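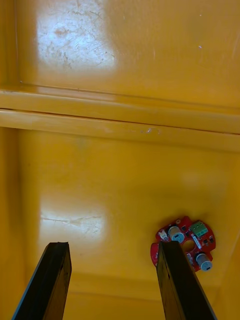
Tanley is a set of demonstrations in which a person drives a robot arm from across the room and teaches it to handle small circuit boards, one patient grasp at a time. We started it because most of the practice material we could find used blocks and cups, and a board is a much fussier thing to take hold of. The round red one is a good case: it has a green screw terminal block standing up on one side, tall silver cylindrical parts on the other components' doorstep, and a notched rim that gives the fingers very little flat edge to close on. The glossy yellow surface under it throws back a good deal of glare too, and we have left that in the recordings just as the wrist camera saw it.

What you get

136 demonstrations, each with the wrist video, the arm's joint positions, the gripper opening and the operator's commands. All streams are saved at 30 frames per second. Set 17 of them aside for testing if you want your numbers to line up with ours – the list is in the file called heldout.txt.

How the work was done

Si-eun Song and Hadi Issa did nearly all the driving, using a hand controller and the Skivent software, and you will probably come to recognise their styles. Hadi comes in low and slow, while Si-eun likes to pause above the board and have a good look first. Both are fine, and we'd ask you not to throw either away! Each operator had 3 practice runs before we began saving.

Known problems

The gripper opening lags a little behind the video in the earliest files. Bernd Lammers has written a small script, fix_lag.py, which puts most of it right. Failed grasps are kept and marked as such in the notes column.

Changes

21st August: joint names tidied up, two broken files replaced.

Questions and corrections are very welcome, and Teófilo Salazar looks after the inbox.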